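Robot club is back, and we're making it do the kitchen

11/10/2020

Posted by Nneka Balogun

Well, we're up and running again! Skillby robot club met for the first time since the spring and I've come home with sore feet, a notebook full of scribbles and a very silly grin on my face.

For anyone new, we're a small student club and we meet in the old cookery room at the back of the building. Last year was all line followers and sumo bots (great fun, lots of bumped ankles). This year we've gone for one big project that everybody works on together, and the students have already named it Nita. The job sounds easy until you try it: get an arm to tidy a kitchen worktop. Pick up the toy food, put it on the right plate, leave the boards and utensils where they are. My own kids can't manage that, so I'm keeping an open mind.

We've split into 4 teams. Folasade Nnaji is leading the one that does the grasping code, and she spent most of the session arguing (nicely) with Kelechi Ekwueme over how hard you should squeeze something soft. Kelechi says gently and slowly. Folasade says life is short. I stayed out of it and made the tea.

Ikechukwu Garba has got the sorting team, which means teaching the thing what counts as food and what doesn't. He brought a bag of soft toy fruit from his little sister's play kitchen, and she wants it all back by May, so please be careful with it! We've kept the toys in with proper kitchen bits as well, because a worktop with only fruit on it would be too easy and the students said so straight away. 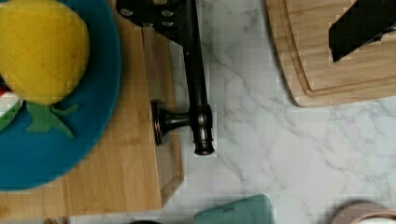

The plan is to collect up to 3,000 practice goes before we enter anything, and Theerawat Yensuk has drawn up a rota so that the same people don't end up doing all of them. If your name's on it and you can't make your slot, swap with someone and tell him, don't just vanish. He's a patient man but he did that rota twice.

What are we entering? The Pluranura schools day, household round. It's teams of 2 at the controls, with everybody else allowed to shout from the side, and I think we'll be very good at the shouting.

We've still got a bit of room if you fancy joining. You don't need to know any coding, and we could really do with somebody who's tidy with cables. Come and find me or Theerawat at the next session, and bring a jumper, the heating in that room is hopeless.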